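Dye book, July, started 7.15 am

Grey again. Wool from Zariņš this time, the undyed worsted, scoured last night and left to soak in plain rainwater. Rinsed twice. Smells less of sheep than the old lot. Skeins tied loose with cotton, figure of eight, labels on with the knots facing out so I can read them wet.

Oak gall from the Wimura bag, ground fine. Note for whoever opens it next: the bag splits down the side seam, tip it over a tray. Weighed the wool dry at 93 g a skein. Gall at 9 g, iron at 6 for the dark pot, a good bit less for the pale one (see card pinned inside back cover, I keep rewriting it and getting it wrong).

Gall bath warmed to about 40 degrees and held. Lid on. Stirred when I remembered, so not often. Went very brown very fast, which worried me last time and shouldn't.

Want two greys out of this, pale and dark, for the Pivis blankets. They've asked for "a quiet grey" and nothing else, no swatch. Not helpful.

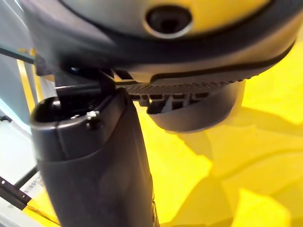

Iron afterbath is where it all goes wrong for me. Too long and the grey drops to a dead charcoal and the handle goes harsh, too short and it stays mushroom. Pale skein lifted early and came up nearly right but with a yellow lean, from the gall I think, shows worst in daylight at the window. Not sure I mind it. The light grey shell with the broad dark grey rim under it has that same faint yellowish cast in the pale part and it sits perfectly well against the dark. So pale skein could stay as it is as long as the dark one next to it is properly dark. Would save overdyeing. Try both on the same warp before deciding.

Dark skein: in, out, aired on the rail, in again. Colour keeps moving for ages as it airs so don't judge it in the pot. I always judge it in the pot.

Streaks on the underside where it lay against the pan. My fault, pan too small. Need to use the big enamel one even though it takes forever to heat.

11.40. Jumier pan scrubbed out with soda. Still a grey line round the inside, keep it for iron only from now on and write IRON on the handle. Spoons too. The madder batch went dull in spring and I'm fairly sure it was a contaminated spoon, could never prove it.

Small test bits alongside: cotton tape, a scrap of linen, some of the felt. Cotton took hardly anything. Linen patchy. Felt went black as a boot at the edges and pale in the middle, no use except for padding.

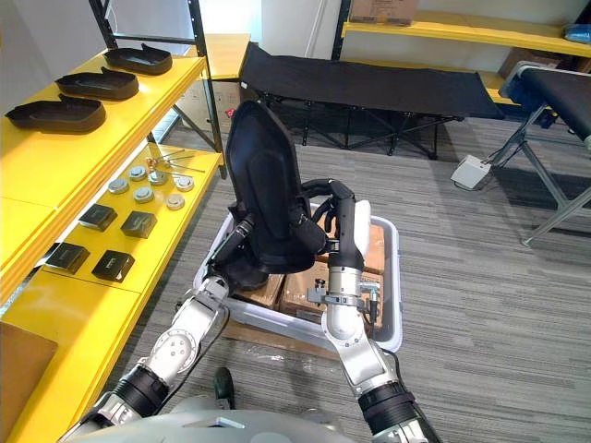
Normunds Kairys says the streaks aren't the pan at all, it's the iron going in undissolved, and he'd make it up the night before in a jar and strain it through cloth. Also says my rinse is too hard and tap water here will drag any gall grey towards purple if you let it. He leaves his in the rinse no longer than it takes to swish it round. Fair enough. Will do the next lot his way with rainwater to the end and not change anything esle, or I won't know which it was.

Butt empty though. Put the buckets out.

2.30. Dark skein nearly dry. Better than it looked. Slight green in the shadow of the twist, gone when you hold it flat. Handle a bit crisp, quarter cup of vinegar in the last rinse last time seemed to help, didn't do it today, forgot.

Also thinking about the edge stripe. Pivis blanket is all grey otherwise and could take one thin line of weld, right at the selvedge. Strong yellow, not the primrosy sort.
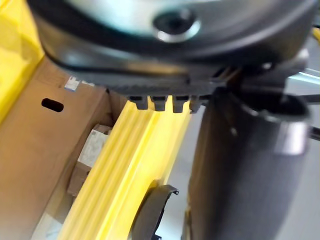

Yellow rail, dark grey above.

Weld dried and hanging in the shed, should be enough for a stripe. Chalk in the bath to sharpen it. Alum the white skein tonight, cold, leave it in. Dont put it near the iron pan.

To do: strain iron into jar, rinse cloths, label skeins again (ink ran on the pale one), ask Pivis about width of hem, order more gall before the bag gives up completely.

Rubbed the dark one hard on a white hankie. Bit of grey came off. Wash it again tomorrow and repeat.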